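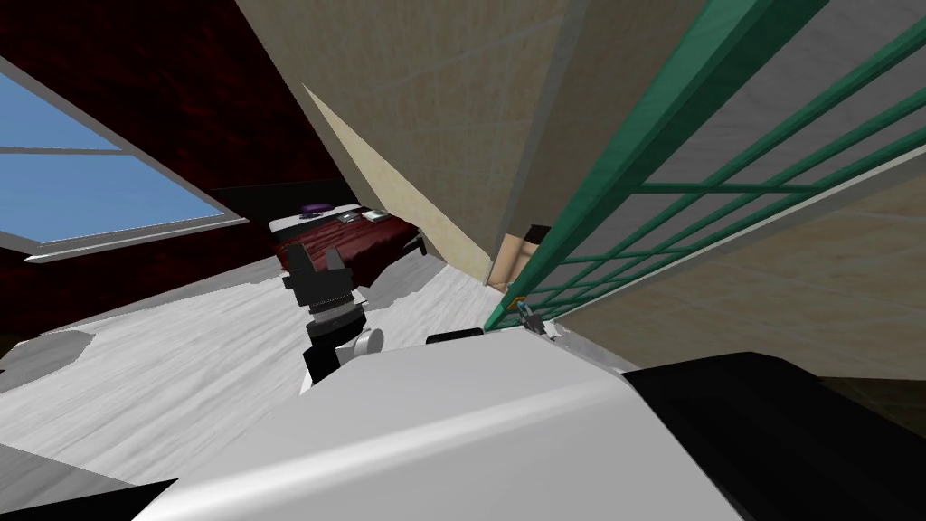 Guðlaug Lauritsen wrote to us in December that she had slept in our attic room for three nights before she understood what was missing: she did not hear the road. We put her letter on the wall by the stairs, and it is a good way to begin telling who we are.

## About Midard

Midard is a small guesthouse and language school in one building. Guests come for a night or for a month. Students come for courses in English and Danish, and most of them live upstairs while they learn. We opened with four rooms and one classroom. Now we have 20 beds and two classrooms, and the kitchen is still the same size, which you will notice at breakfast.

The house was built for the workers of Hevix, the old rope factory across the street. Our neighbors still call it the Hevix house – please use this name if you ask for directions. The factory closed long ago and its yard is now a parking lot. You may park there after 5 p.m. without paying.

## How we teach

A group has no more than eight students. Lessons are in the morning, from nine until noon, and after lunch you are free. We use our own workbook, called Clakar, which our teachers rewrite every winter. It has 241 short lessons. Students usually finish almost half of them in one course, and they take the book home.

We do not give grades. At the end you have a talk of 30 minutes with your teacher and receive a letter about your progress.

## Staying with us

Bedding and towels are included. Breakfast is from seven to nine. The front door is locked at eleven in the evening, but each guest has a key. We are sorry that there is no elevator. If stairs are difficult for you, write to us before you book and we will keep the Adams room, on the ground floor next to the garden door.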